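Shelf room notebook, July, entry 14

Came in at 8:40 and the white cubby unit had been reassigned again. Whoever did it was tidy, I'll give them that. Tea where the soup goes, soup where the batteries go, batteries in a mug. Put it all back per the sheet taped inside the cupboard door. If you don't like the sheet, change the sheet.

Main job today was the pretend grocery shop: what goes on which shelf, and how a person with one basket is supposed to get round it without swearing. Fatos Vasić has drawn the aisle three times now. Version 2 is still the best one and he knows it.

Notes on the shelf itself. It's a bookcase, bought as a bookcase, and it behaves like one. Cubbies are fine for boxes and tins, bad for anything round. Oranges roll to the back and stay there to think about their lives. I tried a strip of drawer liner from the Morus box and it helped on the lower cubbies. Up top you can't see the fruit anyway, so I'd keep fruit low and put the cereal up there. Shelf pins: we're short again. Kalliopi Petek says Krasniqi sells them in bags of 100, which should last us until somebody vacuums.

Baskets. We have the little red plastic ones with the mesh sides and the thin handle. I like them. They're light, you can see what's in there without tipping it out, and they hang at a sensible height for the bottom half of the shelf. Complaints so far: the handle flops over to whichever side you didn't want, and a single small item slides to one end and pulls the whole thing crooked.

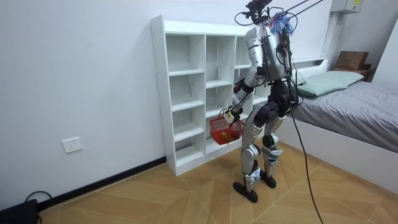
Tried the fix Kalliopi suggested, a folded dish towel in the bottom. Works well with tins. With one lemon it works until you turn a corner. A second item on the other side does the same job and doesn't need washing, so the towel is back on its hook.

Price labels came from Merance. The order number ends in 589, in case anyone has to argue with them, and I think someone will, as they sent the kind that peels the paint. Don't put them on the shelf edge. I did one, bottom left, and got it off with a hair dryer and forty minutes of my life. Put them on the boxes.

Irnbridge want a list of groceries for their own setup. I've sent them ours minus the glass jars. Glass is off the list here too after the pickle business. The floor is tile and the smell outlived two moppings.

To do:
order shelf pins
ask Fatos to burn version 3
find the other roll of drawer liner (was on the windowsill, isn't)
lids for the tea boxes, which open if you look at them
write the cubby numbers on masking tape, top left is 1, please no more debate

4:15, stopped. Soup is in the soup cubby. I'll check in the morning.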